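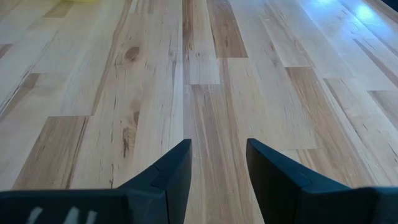
Mixed-grade hardwood floor boards, Clevex range

Long narrow boards for workshops, studios and other rooms where people stand and walk all day. The color is mixed on purpose. You receive pale cream boards, honey and light tan ones, and between them a few that are clearly darker brown, with streaks along the grain. If you want one even color, please ask us for the selected grade instead.

Boards come in different lengths, so the end joints are staggered from row to row. We advise to open several packs at the same time and lay out the boards dry before fixing. In this way the dark ones do not come together in one corner.

Item number: 1046
Board width: 79 mm
Boards per pallet: 104
Finish: clear semi-gloss oil, 2 coats
Delivery: from June, to the ground floor only

Care: sweep with a soft brush, then wipe with a cloth that is well pressed out. Do not use steam. For a small scratch, sand lightly with the grain and put a little oil – the repair is less visible on the darker boards.
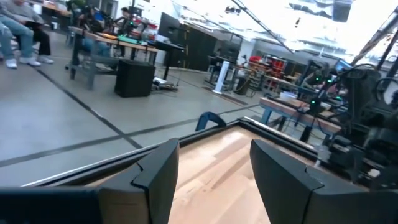

Ikico Interiors – Workroom Equipment Department

We also supply wooden table tops in a light honey color, with visible grain. They can be ordered with a raised black rim on the edge, or without it. A small clamp can be fixed on the rim, but please put a piece of felt under it if it stays for a long time.

For heavier use there is a long plank-top table on metal legs, and the legs can be ordered in blue. It is suitable for a gray concrete floor as well as for a wooden one.

Samples of floor boards and table tops are sent by Pushpa Dhillon. For pallet orders and questions about delivery please write to Sandro Russo, and mention the item number.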